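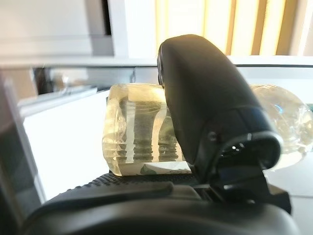
# The Care and Feeding of Unit Two

The morning routine for a household robot starts with a toothbrush. Ayman Rawashdeh keeps his in a coffee mug next to the charging station, bristles up, with a strip of red tape around the handle because somebody once used it for its original purpose and nobody has owned up.

He takes the robot's hand in his own, palm up, like a man about to tell a fortune, and scrubs the grip pads. The little raised bumps on them are what keeps a jar from sliding to the floor. They also collect flour, lint, label glue and a gray paste that Rawashdeh has stopped trying to identify. Wet brush, dry brush, lint-free cloth. Then he bends each finger through its travel and listens.

"You want it to sound like nothing," he says. "If it sounds like a pepper mill, cancel your lunch."

The robot is known as Unit Two at the Langat test kitchen in Mirport, where a company called Kekell is teaching it to put things away. There was a Unit One, and it now supplies Unit Two with parts. The kitchen takes up the ground floor of a former dental office, and it has what kitchens have: counters, cabinets, a big refrigerator with a freezer drawer at the bottom. It also has two people whose job is to keep one machine fit enough to use them.

Rawashdeh looks after the hands and the cameras. Jayson Magbanua looks after everything from the elbows inward, plus the software, plus, by an arrangement neither man can explain, the mop.

## Two thousand hours, in theory

The manual that came with the fingers says they should be serviced every 2000 hours. Rawashdeh has a lot of respect for the manual. He keeps it in a drawer, where it's safe.

"Two thousand hours of what?" he asks. "Holding a foam cube in a lab? Sure. I believe that. I'd last 2000 hours holding a foam cube."

His own schedule is taped inside a cabinet door, in pencil, with a lot of erasing. Pads get looked at every morning and swapped after 400 hours, or sooner if the bumps have worn smooth at the tip, where the robot likes to pinch. Pivot screws get checked with a hand driver at the same time. He won't use a power driver near the fingers. He did it once, on Unit One, which is part of how Unit One became a parts supply.

A screw that is a quarter turn loose doesn't look like anything. The finger still opens and closes and the self-test still passes. But the tip ends up a hair to one side of where the robot thinks it is, and a hair is plenty when you're reaching for something smooth and heavy that would rather be on the floor. The robot squeezes harder to make up for it, and the motor warms up, and two hours later Magbanua is looking at fault 218.

Fault 218 deserves a word. According to the documentation it means "grasp effort inconsistent." According to Magbanua it means any of nine things, and he has the list on the back of an envelope. Loose pivot is at the top. Number six is just "Ayman forgot to put the pad back."

"Once," says Rawashdeh.

## The trouble with nice things

The other half of the morning goes to the wrist cameras. Each one sits close to the gripper and sees mostly gripper, with whatever is being held just beyond. Fingerprints on the lens are the common problem. The sun is the other one. When it comes in low through the blinds, a white table turns into a sheet of glare, and anything clear enough to see through becomes a rumor.

People assume the hard objects are the heavy ones. Ask anyone who does this work and they'll tell you they hate glass. Glass, clear plastic, cast resin, all of it. Light goes in one side and comes out wherever it pleases, and the camera reports an edge where there isn't one and skips the edge where there is. Rawashdeh has a shelf of see-through items for just this reason, and he runs through them after every lens cleaning. If the robot can pick up the worst thing on the shelf, he says, it can pick up your mother's butter dish.

For calibration he uses a printed card, held at three distances, and a program called Zillo that compares what the wrist camera sees with what the head camera sees and gives a score. Zillo was written by an intern in a single January and has outlived four attempts to replace it. Its only way of announcing a bad result is a honk. The honk can't be turned off. Magbanua has looked.

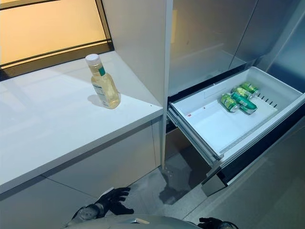 Then there's the drawer. A freezer drawer is a mean piece of furniture if you're a robot. It needs a strong pull to break the seal and a gentle one right after, and the handover between the two happens in less time than it takes to say so. Pull too softly and you just stand there, leaning. Pull too hard and everything inside rolls to the back, cans first.

Magbanua has spent more of his adult life on this than he'd like. By his log the drawer has been opened over 4000 times. The gaskets have held up better than the wrist joints have. He greases the left wrist before each round of drawer work and afterward puts the arm through what he calls its stretches, a slow roll one way and the other while he watches the current draw on a laptop. A flat line is good. A line with a bump in it means the bearing is picking a fight, and he'd sooner hear about it now.

He has opinions on gloves, too. The black fingers on the glove-like, multi-fingered hands flex all day and pick up scuffs at the knuckles, so he wipes them down and checks for splits with a flashlight. He has tried three kinds of cleaner. One left the surface slick, and the robot spent an entire afternoon politely declining to hold anything.

Liquids get their own page in the log. The rule at Langat is that whatever is on the tiles gets mopped before the robot takes a step, and the mop hangs within reach of both men. Only one of them reaches for it.

## Last thing

At the end of the day Rawashdeh parks the robot with its arms low and its hands open. Closed overnight, the pads press against each other and take a set, and then in the morning they have a flat spot that throws off Zillo, and there's honking before coffee.

He writes the hours in the log. Magbanua signs below, in handwriting the next technician will have to guess at. The entry for January 17, 2020 reads, in full: "Pads R changed. Pivot L index tight. 218 x 2, see envelope. Need new toothbrush."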